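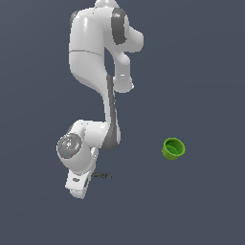 Do the speed and force limits we set on the real cell have to be set in the simulator too, before a policy is trained there?

Set them in both places, with the same values and under the same revision number. A policy trained without the limits will ask for motion the real controller refuses, and the first sign is usually a protective stop.

Posted in: Robot cells / Standards and practice
11 replies hidden, showing the accepted answer and later posts

oltent_cell3
Accepted the above, but I want to see the practice written down before I change our procedure. Our site rule at Bremard covers the physical cell only. Simulation is treated as office work and has no sign-off.

axis6drift
Same at our place until April. The written rule is now one page:
1. Joint limits, tool speed and contact force threshold live in one file.
2. The simulator and the cell controller both read that file.
3. Any edit gets a new revision and a second reader.
4. A policy trained on an old revision is not loaded on hardware.
Item 4 is the one people argue with.

zukbench
I argue with it. We run the Žukauskas arm on single-object pick and place. Retraining after every edit is wasteful if the edit loosens a limit. A policy that stayed inside the tighter limit is still inside the looser one.

axis6drift
True for speed. Not true for the force threshold. Raise it and the arm pushes longer before it stops, so the behavior at contact changes even with identical commands. Our rule doesn't distinguish because the second reader would have to judge it every time.

zukbench
Then let the second reader judge it. That is the job.

hardstop_m
Question on reach tasks with one object, such as a cup on a bare surface. How many randomized starts are people running before the first hardware trial? Our draft says 3000. A contractor's says 4000. Neither gives a reason.

oltent_cell3
3000 here, inherited from the previous procedure. I can't defend the number either.

plainlog
The total matters less than what is varied. If the cup is always the same size and the arm always begins in the same pose, 4000 runs tell you very little. Record the range of start poses, object positions and friction values next to the count. An auditor can do something with that.

hardstop_m
Agreed on recording ranges. I'd still keep a minimum count in the text, otherwise someone will submit 38 runs with excellent ranges.

plainlog
Fine. Minimum count plus ranges.

bovbridge_tech
We had a related problem at Bovbridge. The sim had no fence, no table edge and no cable. The policy swung the elbow wide on the way to the object, which cost it nothing in sim. In the cell that path crosses the light curtain. We now require the keep-out volumes to be modeled even if they are not rendered. Collision geometry only, no textures needed.

zukbench
Do you train against them or just check afterward?

bovbridge_tech
Both. Training gets a penalty, and the check is a separate script that rejects the policy on any crossing. The first version of the rule had only the penalty, and 65 of the logged runs still clipped a volume.

oltent_cell3
That goes in my draft. Does the check cover all links or just the hand?

bovbridge_tech
All links. Hand only is how we missed the elbow.

axis6drift
Adding that to our page as item 5. zukbench, if you have wording for a speed-only exception to item 4, post it and I'll put it in front of our safety lead. I don't expect it to pass.

zukbench
"A policy may be retained where the only change is an increase in a speed limit, subject to a repeat of the volume check and written approval by the second reader."

hardstop_m
Add "and the payload is unchanged" and I would sign it.

zukbench
Added.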